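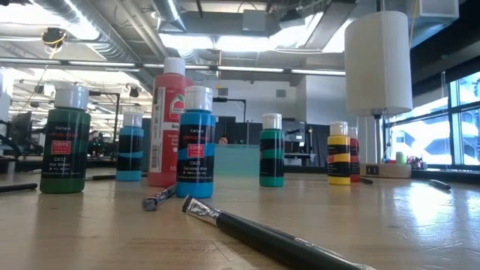
Report of the Visit to the Cantero Colour Workshop

Members of the Horar Design Education Network were received at the Cantero workshop in July. The visit formed part of the network's yearly programme for teachers of art and craft, and its purpose was to see how acrylic paint is stored, prepared and used in a working teaching studio.

The group was welcomed at 9.30 by Güven Sarıgül, head of studio. In his opening remarks he outlined the history of the building, a former joinery, and explained that the long tables had been kept when the premises were converted. Their tops are of light wood and have never been varnished by the present tenants. Slight scuffing is accepted as part of normal use, and the tables are wiped down with plain water at the end of each session.

Paint and supply

The studio works chiefly from small bottles with screw caps. Cellant acrylics in the 59ml size were among the materials set out on the table, including Sap Green (C637) and Cerulean Blue (C625), together with reds, a yellow, a teal green and a further blue. Mr Sarıgül noted that small bottles cost more by volume than tubs. The studio nevertheless prefers them for beginners' classes, where paint left standing in open tubs had led to considerable waste. Stock is ordered twice a year through Susulix, and 300 bottles are normally held in the store.

Members asked whether pupils should be given a full range of colours from the outset. The studio's practice is to begin with a limited selection and to introduce ready-mixed greens only after pupils have mixed their own. Several members reported the opposite practice in their schools, and there was a useful exchange of views on the matter.

Brushes

Particular attention was given to the care of brushes. Large brushes are laid flat on the table between uses and are not left standing in water, as this loosens the bristles from the ferrule. Washing is done in the two deep sinks at the rear of the building – a point on which the studio is strict. Brushes which no longer hold their shape are kept for priming and for texture work.

Practical session

After a short break, members took part in a colour-mixing exercise lasting 180 minutes. Each participant prepared a chart from five starting colours and recorded the proportions used. The natural light from the large window beside the table was of great assistance, and members agreed that similar conditions would be hard to obtain in most school art rooms.

Arrangements for members

The Clelel guide to studio storage, copies of which were handed out on the day, may be requested from the network office. Schools wishing to send a group to Cantero should apply in writing before the end of the summer term. The network records its thanks to Mr Sarıgül and his colleagues for their hospitality.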